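Filed under: Client Info / Lookbooks & Portfolios
Sep 17, 2021 – by the Courtois studio desk

Frequently asked questions: bookings, files and usage rights

These answers apply to lookbook, catalog and portfolio sessions booked with Courtois in Okstead. They do not apply to weddings or school portraits, which have separate terms. If an answer on this page differs from your signed agreement, the agreement controls.

What does a session fee cover?

The fee covers studio time, the photographer, standard lighting, a basic edit of the selected frames, and delivery through the gallery. It does not cover hair, makeup, wardrobe, models, retouching beyond the basic edit, or any rights beyond those listed in the agreement. Each of those is quoted as a separate line.

What is a basic edit?

Exposure, white balance, crop, straightening, and removal of sensor dust. Skin work, fabric smoothing, background replacement and the joining of two frames into one are retouching. Steaming a garment on set costs less than smoothing it later. Please allow time for it. 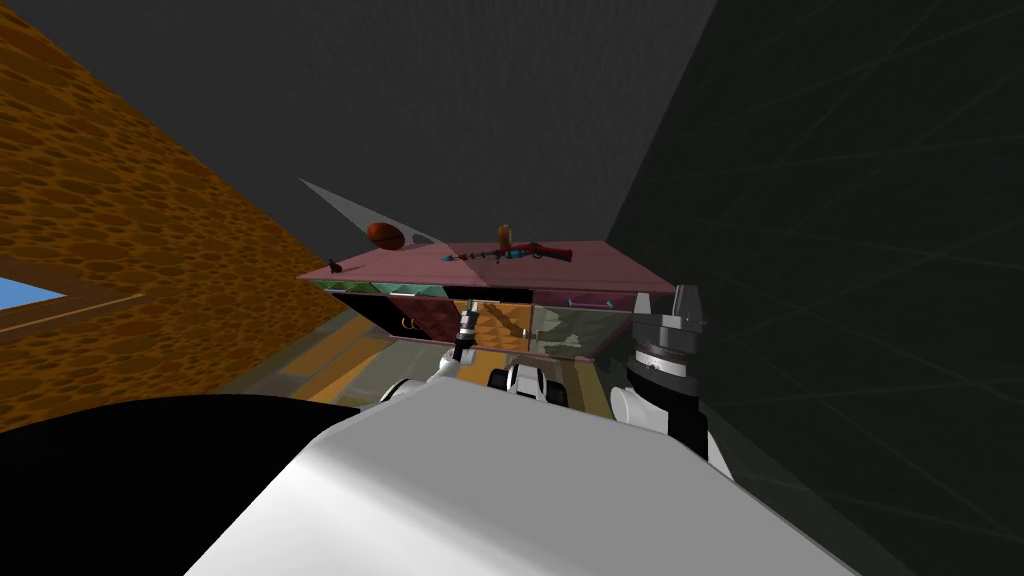 Rendered interior: two robot arms and a low cabinet with a pink top.

How many looks can be shot in a half day?

It depends on the number of models and the complexity of the changes. One model with simple separates moves quickly. Layered outfits, lace-up boots and anything that needs pinning at the back move slowly. Send the look list before the session, with each look numbered, and the studio desk will say whether it fits. If it doesn't, the choice is to cut looks or book the full day. We do not extend a half day on the spot unless the room is free.

Do you shoot for trade (TFP)?

Occasionally. A trade session is an exchange of time for images with no fee on either side. It still needs a written agreement, and that agreement needs to state who may use the images and where. Trade images may be used in the portfolios of everyone named on the call sheet. They may not be sold, used in paid advertising or submitted to a stock library by any party. If a brand later wants to use a trade image, a license has to be issued and paid for at the normal rate, and the model has to sign a commercial release.

Who owns the copyright?

Courtois does, unless it is transferred in writing. Paying the session fee does not transfer it. What the client receives is a license, meaning permission to use specific images in specific ways for a specific period.

What is included in the standard license?

Your own website, your own social accounts, email to your own customers, and line sheets sent to buyers. It also includes printed matter up to 1000 copies per image. The license is non-exclusive and runs from the date of delivery for the term in your agreement.

The following are excluded and have to be quoted:

- paid placement, online or in print
- billboards, window displays and transit panels
- packaging and hang tags
- use by stockists or resellers on their own sites
- any print run above 1000 copies

Stockist use is the item most often missed. If a shop that carries your line wants to put the images on its own product pages, the shop is a third party and needs cover. We can add named stockists to your license.
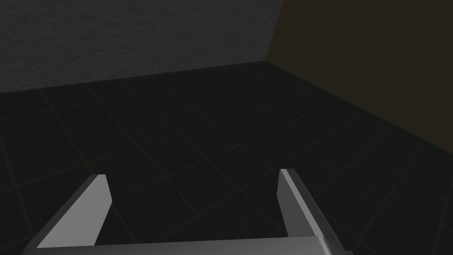 Cover for a stockist starts on the day the amendment is signed and cannot be backdated. If images have already gone up on a reseller's site, send the address of the page and the date it went live, and a separate invoice will be raised for the earlier period.

How are the files delivered?

Through Nustano, our gallery system. You receive a link and a password. The proof gallery comes first, with small watermarked files for selection only. Once selections are marked and the balance is cleared, the final gallery opens with the full-size files. Do not use the proof files for layout. Their color has not been corrected and the crop may change.

The final gallery contains 3 folders:

Print – full resolution, TIFF, Adobe RGB
Web – 8-bit JPEG, sRGB, sharpened for screen
Admin – license PDF, releases, and a file list in CSV form

File names carry the job number, the look number and the frame number, in that order. Please keep them. A renamed file takes much longer to trace when you come back for another crop or a license extension.

Can I have the raw files?

No. Raw files are working material and are not supplied under any package. Where a client has an in-house retouching team, we can supply layered or flat 16-bit TIFFs instead, subject to a quote.

Why do the colors look different on my phone?

Most phones apply their own brightness and color settings, and some of them change through the day. Final files are checked on a calibrated display. For garments where the color match is critical, ship a fabric swatch with the samples. It is photographed under the same light as the garment, next to a target, and the correction is built in Rukulance from that frame. Some dyes still shift. Certain purples and deep teals reflect light at wavelengths that the sensor reads differently from the eye, and those have to be adjusted by hand against the swatch.
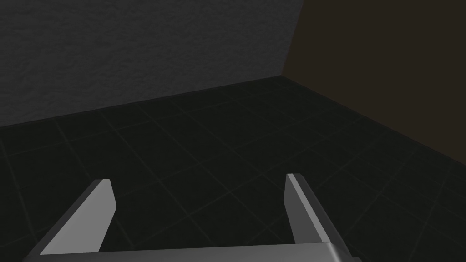 Hand adjustment is charged per colorway and not per image. A dress shot in four poses in the same dye counts once. The same dress in two dyes counts twice, even when only one of the two is difficult, as both go through the same comparison.

Can I bring my own photographer and rent the room?

Yes, on days with no studio booking. Room rental includes the stands, sandbags and paper backdrops. It does not include strobes or an assistant. Paper that has been walked on is charged by the length cut off.

How long are the files kept?

The final gallery stays open for 400 days from delivery. After that the link closes and the job moves to offline storage. A closed job can be restored for a fee, but restoration is a service and not a guarantee. Download the complete gallery when you receive it and keep 2 copies on separate drives.

What happens if I cancel?

The deposit holds the room and the crew and is not refunded. It can be moved to a new date once, provided the notice period in your agreement is met. Delays caused by samples held at customs or lost by a courier count as a change of date by the client. If the studio cancels, the deposit is returned in full or moved, whichever the client prefers.

Do models need to sign a release if they were hired by us?

Yes. The contract between a client and an agency often covers the day's work and a limited usage. It may be narrower than the license you are buying from us. Check the two against each other before the session, in particular the territory and the term. Where the agency's term is shorter, the shorter term is the one that matters in practice.

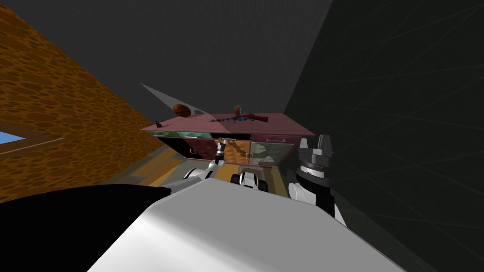 One client wrote in March that her agency booking form said "e-commerce and social" and asked whether a printed line sheet fell under either heading. She had assumed that it did, as the sheet went only to buyers. The agency took the other view and asked for an additional fee before the sheets went out.

Our answer was that the agency's reading governs the agency's contract, and that the Courtois license cannot widen it. Line sheets are covered on our side under the standard license. They still have to be listed on the model's paperwork. The release template in the Admin folder has a field for this, under "Other printed use."

How do I extend a license?

Reply to the original delivery message with the file names, the new use and the end date you need. Extensions requested before the current term ends are priced at the renewal rate. After it ends, a new license is issued at the current rate.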